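Drodley teleop gloves, two months in

Short version: good gloves, annoying software, buy the spare straps. Long version follows, typed fast between runs so forgive the mess.

Background. We do hand demos for a humanoid, flat stuff mostly. Picking up paper goods, sliding them, turning them over. Before this we had the Pelupessy controllers with the triggers. Fine for grabbing a block. Useless for anything thin, you get open and closed and not much in between.

The Drodley set was 800 for the pair, 1000 with the wrist trackers. Get the trackers. Tried it without for a day and the wrist angle wandered so much that half the demos went in the trash.

Setup took nearly 30 minutes the first time. Now more like a coffee refill. Calibration is fist, flat hand, thumb to each finger, done. Do it again after lunch — hands swell or the foam settles, no idea which, but the thumb goes off and you'll be pinching air.

Finger tracking is the reason to buy. Each finger goes where you put it, and the thumb opposes properly, so getting it over the edge of something flat while the fingers stay on top is doable. Took me a morning to learn. Troels Ladefoged had it in ten tries, he's smug about it.
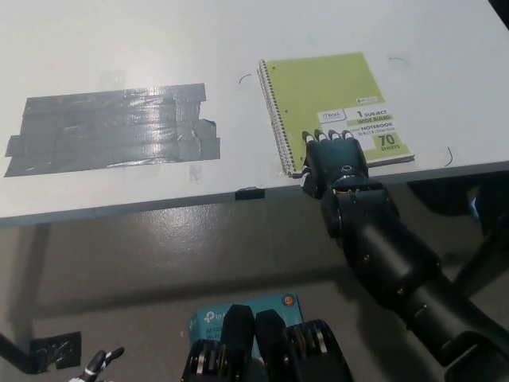 Force feedback is a buzz on the fingertips and thats it. You feel contact, you don't feel how much. So everyone presses too hard at first. I ended up watching the fingers and ignoring the buzz, turned it down to 2 and left it there. If you're teaching anything that has to slide, press light and go slow. Policy copies your bad habits very faithfully.

Software is called Grarine. Ugh. Recording is one foot pedal, great. Trimming a demo is four menus deep, not great. It also forgets the glove size every time you close it. Warrick Kereama wrote a script to put it back and I'd be lost without that. Support did answer my email, took a week, said fix coming in August. We'll see.

Comfort ok. Large runs small. The velcro on the left one is allready fuzzy and wont hold through a long session, hence the spare straps.

Battery lasts a morning of recording, charge at lunch. Plasislow makes a cheaper pair, I borrowed some, lag was bad enough that I kept overshooting. Returned them same afternoon.

Four stars. Would be five if the trim tool was on the main screen. Will update if the strap dies completely.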